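Schutzhalt durch Eigenverdeckung: Fehler in der Simulation nachstellen und beheben

Wastudell > Anleitungen > Zweiarmige Systeme > Störungen

Gilt für: Multutari ab Version 4, Kollisionsüberwachung Clinari, simulierte und reale Zelle

Symptom

Der Roboter bricht eine Armbewegung kurz nach dem Start ab. Clinari meldet „Hindernis im Nahbereich“, obwohl im Arbeitsraum kein Fremdobjekt steht. Nach dem Quittieren läuft die Bewegung wieder an und wird an derselben Stelle erneut gestoppt. Betroffen sind vor allem Posen, in denen mindestens ein Arm dicht vor dem Rumpf geführt wird.

Ursache

Die Kopfkamera erfasst neben dem Arbeitsraum auch Teile des eigenen Körpers. Der Selbstfilter entfernt diese Punkte aus der Tiefenwolke, bevor sie an die Kollisionsüberwachung gehen. Er arbeitet mit den Kollisionskörpern der Roboterbeschreibung. Fehlt dort ein Verkleidungsteil oder ist es nur als Sichtgeometrie angelegt, bleiben seine Punkte in der Wolke stehen und werden als Hindernis gewertet.

In der Zelle bei Buschmann trat der Fehler nach einem Tausch der Rumpfverkleidung auf. Die neue Schale war im Sichtmodell eingetragen, im Kollisionsmodell nicht. Die Zelle stand eine Schicht lang still, der Fehler wurde zunächst in der Handgelenkskalibrierung gesucht.

Warnung
Den Mindestabstand in Clinari nicht herabsetzen, um die Meldung zu unterdrücken. Damit werden auch echte Hindernisse vor dem Rumpf nicht mehr erkannt. Die Überwachung ersetzt keine Schutzeinrichtung. Bis zur Behebung bleibt der reale Roboter im Einrichtbetrieb, alle Versuche laufen in der Simulation.

Voraussetzungen

Sicherung der aktuellen Roboterbeschreibung
Protokoll des letzten Schutzhalts mit Gelenkwerten beider Arme
Multutari mit aktivierter Tiefenausgabe der Kopfkamera

Vorgehen

1. Gelenkwerte aus dem Protokoll übernehmen
Im Protokoll den Eintrag unmittelbar vor dem Schutzhalt suchen. Die Werte beider Arme und der Kopfneigung in Multutari laden. Die Kopfneigung wird häufig vergessen. Im Fall Buschmann lag sie bei 22 Grad nach unten. Bei waagerechtem Kopf ließ sich der Fehler nicht nachstellen.

2. Physik anhalten
Die Simulation in der geladenen Pose anhalten. Bei laufender Physik sinken die Arme je nach Reglereinstellung etwas ab, und die Verdeckungsgrenze verschiebt sich.

3. Rohwolke und gefilterte Wolke vergleichen
Beide Wolken im selben Koordinatensystem einblenden. Bleibt in der gefilterten Wolke eine zusammenhängende, gewölbte Fläche vor der Kamera stehen, gehört sie sehr wahrscheinlich zur Verkleidung. Einzelne Punkte an den Armkonturen sind ein anderes Problem, siehe „Restpunkte“ weiter unten.

4. Farbbild daneben öffnen
Prüfen, ob die Fläche aus Schritt 3 mit einem Körperteil im Farbbild zusammenfällt. Mindestens zwei Ansichten verwenden.

5. Kollisionskörper ergänzen
Für das betroffene Teil eine vereinfachte Hülle anlegen und demselben Glied zuordnen wie die Sichtgeometrie. Das Sichtnetz nicht unverändert übernehmen, die Rechenzeit des Filters steigt sonst stark an.

6. Hülle aufweiten
Mit 3 mm beginnen. Zu große Werte schneiden Punkte von Werkstücken weg, die nahe am Rumpf gehalten werden.

7. Bewegung wiederholen
Die Bewegung 30-mal in der Simulation abfahren. Erst wenn kein Schutzhalt auftritt, die Beschreibung auf die reale Zelle übertragen. Danach ein Prüfobjekt vor den Rumpf stellen: Der Halt muss weiterhin auslösen.

Ansichten zu Schritt 4
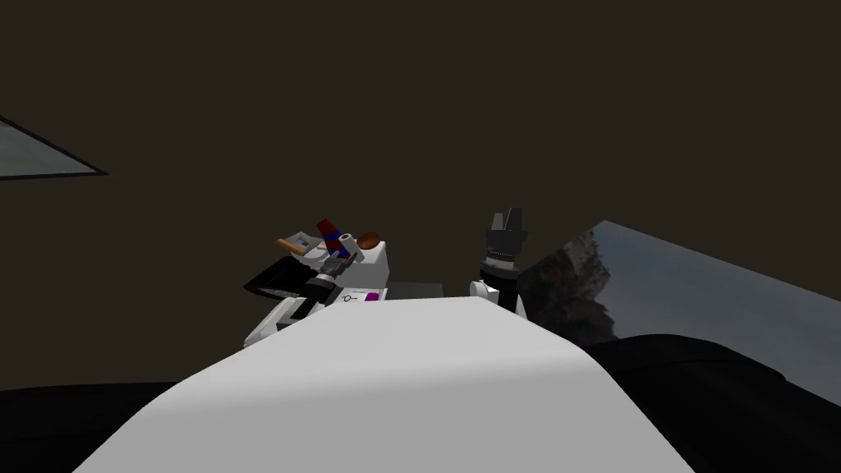

Weiße Körperfläche im Vordergrund, rechter Greifer nach oben gerichtet (beide Ansichten)

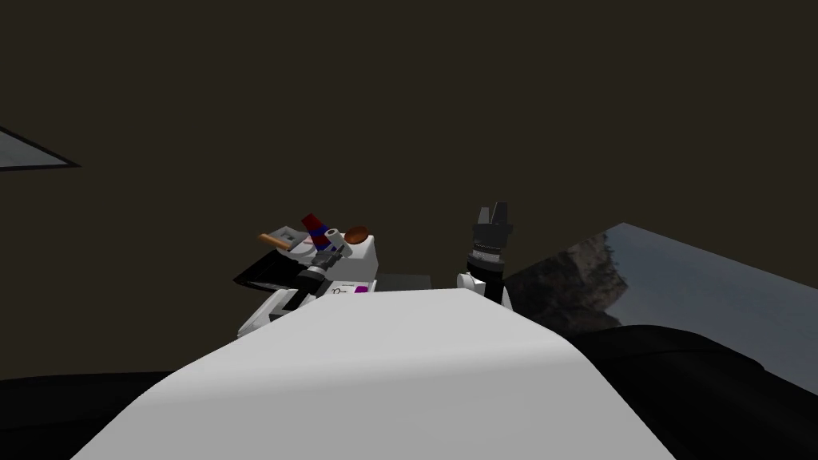

Restpunkte

Verbleiben nach Schritt 6 noch Punkte entlang der Armkonturen, zuerst den Zeitversatz zwischen Gelenkwerten und Tiefenbild prüfen. In angehaltener Simulation muss er ohne Wirkung sein. Treten die Punkte auch dort auf, stimmt die Kameralage in der Beschreibung nicht mit der Lage in Multutari überein. In diesem Fall die Kameralage korrigieren und ab Schritt 3 neu beginnen.

Die geänderte Beschreibung unter neuer Versionsnummer ablegen. Clinari lädt Kollisionskörper nur beim Start, nach der Übertragung ist ein Neustart der Überwachung nötig.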